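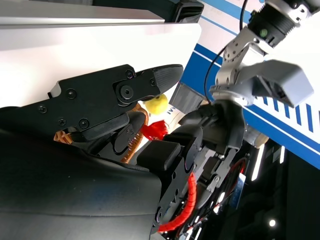
Grutville gets its big save update, and the old saves are welcome

After a long silence in May, Najjar has released version 4 of Grutville, the small farming and trading game that many readers of this newsletter play on their lunch break. The update is free for everybody who already owns the game on Zedgate. It was published on 2 July 2022, in the morning, and by the evening most players could download it.

The most important change is the one we asked for since the first winter: you can now have more than one save on the same account. Until now, if your sister or your roommate wanted to try the game, you had to give them your own town, with all the risks. Now there are 30 save slots, and each of them has its own name and its own calendar. You can also copy a save, so it is possible to test a new road before you pay for it.

Old saves are converted when you open them for the first time. My town has 700 days in it and the conversion took less time than making tea. I would still advise you to make a copy first. The folder is the same as before, but the name of the file is longer now, and players who move their saves by hand between two computers should update the game on both of them.

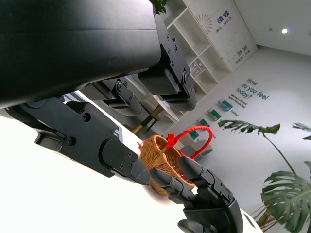 A woven basket with the tip of the gripper at its left side.

The second large part of the update is Drulleck, the harbor across the river. It was visible on the map from the beginning, and now the bridge is open. To cross it you need 2,516 coins, which you pay only once. I find the price a little high for new players, but if you sell your cheese at the autumn market and not in the village shop, you can reach it at the end of the first year.

In Drulleck you can rent a boat, buy salt and take letters for the lighthouse. The letters are my favorite. They are short, they are sometimes sad, and you are allowed to read them or not – the game does not judge you. Fishing is less successful, in my opinion. The line reacts too late when you play with a controller, and with the keyboard it is almost too easy.

Some smaller things that I noticed:

The clock can be hidden in the options.
Goats do not block the bakery door anymore.
The text size has a new, larger step, but the shop menu does not use it yet.
Rain is quieter.

There are also problems. If you sleep on the boat, the next morning your tools can be missing from the bag. They are not lost, you will find them in the chest at home. On the forum Yara Nimri wrote that a correction is being prepared, and she asked players to send her the save file if the tools are not in the chest either.

The music for the harbor was composed by Rasha Nimri, and it is sold separately on Zedgate. Players who bought the first soundtrack must buy this one too – there is no discount for having both.

In the next issue I will write about the trading routes from Drulleck, and which of them are worth the salt tax. If you have already found a good one, please send it to me with the name of the season in which you tried it.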